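Finished Holtero last night, both seasons, way too late. Kettle on at 2 am, regrets at seven.

Quick thoughts before work. First few episodes are slow. Like really slow. The brother's debt, the ferry, the lawyer who never takes his coat off. Nearly gave up at episode three, glad I didnt.

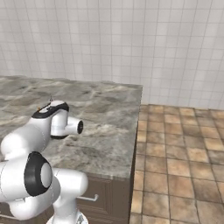
Then the Rácz family turns up and it's a different show. Every dinner is a fight. Best bit is the will reading, no music at all, just chairs scraping. Subtitles were a bit off in places (pretty sure "cousin" was meant to be "godfather"?) but you get used to it.

Season two is messier. The Brusteo storyline goes nowhere and the colours have gone all grey. Still watched the lot. 28 episodes in total, so maybe skip the recaps.

Asked in the comments last time if anyone else was watching.

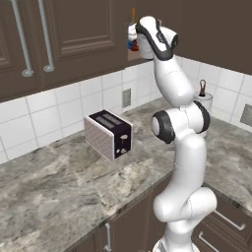 One reader reckons I've got it backwards, season two is the good one and Brusteo pays off in teh last ten minutes if you were watching the letters. Hmm. Might have to go back. Not tonight tho.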